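Chapter 7
Pots, Peppers, and Pretend: Learning Words Through Play

Give a child a pot and a spoon, and dinner is served in no time! A play kitchen is one of the richest places for early language - every object has a name, and every name comes with something to do.

Think of all the small choices a young cook makes. Which burner? What goes in the pot? Does it need a rinse in the sink first?

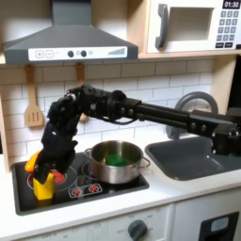
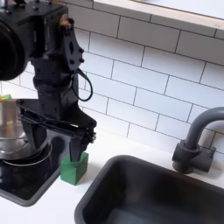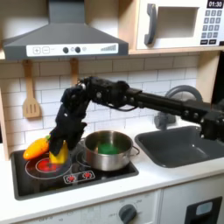
A stovetop and a pot, ready for the next recipe.

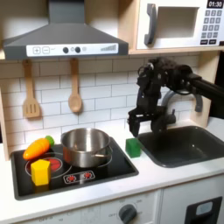

In this chapter we start with place words: in, on, next to, under. Children pick them up fast when there is a pretend soup at stake, and they love correcting you when you get one wrong (try it!). We then move on to action words such as stir, pour, and chop. Section 7.1 begins with the Cekero word list, 107 kitchen words grouped by the age at which most children start to use them.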